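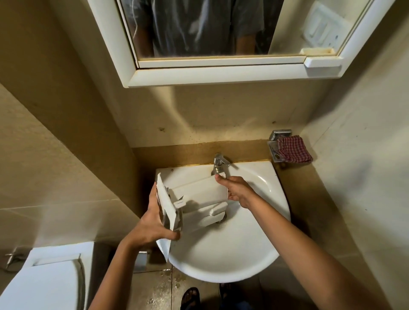

What Is a Clay Target, and Why Does It Fly?

By Elisa Barbieri
August 14, 2021
8 shares | 2 comments

If you have ever watched the summer games on TV, you may have seen a person standing in a field with a long gun, and then a small orange disk shooting out across the sky. The person fires, and the disk bursts into a puff of dust. This sport is called clay target shooting. Grown-ups and teenagers do it at special clubs, with coaches watching and with a lot of rules.

The disk is the clay target. Some people call it a clay pigeon, or just a clay.

Why is it called a pigeon?

Long ago, people who wanted to practice shooting used real birds. They kept pigeons in small boxes and let them go. This was cruel, and it also cost a lot of money. In the 1800s, inventors started looking for something else to shoot at. They tried glass balls, and some people even filled the balls with feathers so that something would float down when they broke. The trouble was the broken glass. It got into the grass and was hard to clean up.

Then came the flat disk. It flew more like a bird and did not leave sharp glass behind. The name pigeon stuck, even though there was no bird in it anymore.

Is it made of clay?

The first ones were. They were baked like flower pots, and they were often so hard that the shot bounced off without breaking them. Today most targets are made of powdered limestone mixed with a sticky black material called pitch. The mix is heated, pressed in a mold and left to cool. Then the top is often painted, usually orange, so that it is easy to see against trees or sky.

A target has to be strong in one way and weak in another. When the machine throws it, it gets a hard push, and it must not crack. When it is hit in the air by a few tiny pellets, it has to break right away. The people who make targets spend a lot of time getting the mix right. A target that sits in the hot sun can get soft. On a very cold morning it can be brittle and break as it leaves the machine.

What makes it fly?

A clay target has no engine and no wings. It is shaped like an upside-down saucer, with a rim around the edge. Two things keep it in the air.

The first is speed. A machine called a trap has a long arm with a spring. The arm is pulled back, and when it is let go it swings around very fast and flings the target away.

The second is spin. As the target slides along the arm it starts to turn, the same way a flying disk spins when you throw it in the park. A spinning thing likes to keep pointing the same way. Because it stays flat, the air can push up on it as it moves forward, and it sails instead of tumbling. Throw a plastic lid with no spin and it will flop over. Throw it again with a flick of the wrist and it will go much farther.

How does the machine know when to throw?

In the old days a person sat in a little hut and pulled a cord. Now the shooter calls out a word. Most people say "pull," which comes from those days with the cord. At many clubs there is a microphone that hears the call and sets off the trap. At others a helper presses a button.

Fulvio Rizzi looks after the traps at the Hivgate club. The one he uses most is a Colombo, and it holds 316 targets in tall stacks that turn like a carousel. One target drops onto the arm each time. On a club weekend in April the machines at Hivgate threw 2,178 targets. Fulvio had to keep filling the stacks.

"Always switch off and let the spring go before you reach in," he says. "The arm does not know you are there."

Three kinds of games

In trap, the machine is in a low bunker in front of the shooters. The targets fly away from them, and nobody knows if the next one will go left, right or straight.

In skeet, there are two small buildings, one called the high house and one called the low house. Targets come from both and cross in the middle. The shooters move around a half circle with eight places to stand. The paths stay the same each time, but from every place they look different.

In sporting clays, the shooters walk from stop to stop, a bit like golf. Some targets fly high, some cross in front, and one kind is thrown on its edge so that it rolls and hops along the ground. People call that one a rabbit.

What are the safety rules?

A gun is never a toy, and this sport takes that very seriously. The gun is kept open and empty until it is the shooter's turn. It always points in a safe direction, out over the field. Everyone wears glasses, because little bits of target can fall from the sky. Everyone covers their ears too – the people who are only watching as well.

Young people who want to learn go with a parent and a trained coach. The age when you can start is different from place to place. If you ever find a gun anywhere else, don't touch it. Walk away and tell a grown-up.

What happens to the broken pieces?

They land in the grass, and there are a lot of them. Clubs rake them up or use a machine like a big sweeper. The pitch in ordinary targets is not good for animals that might eat it, so farmers keep pigs and cattle off the fields. Some companies now make targets with safer materials that break down over time.

Words to know

Trap: the machine that throws targets. It is also the name of one of the games.
Shot: the small round pellets inside a shotgun shell.
Dead: what the referee may call when a target is hit, even if only one piece comes off.
Lost: what the referee calls when the target is missed.
Pair: two targets, thrown together or one just after the other.

664 shares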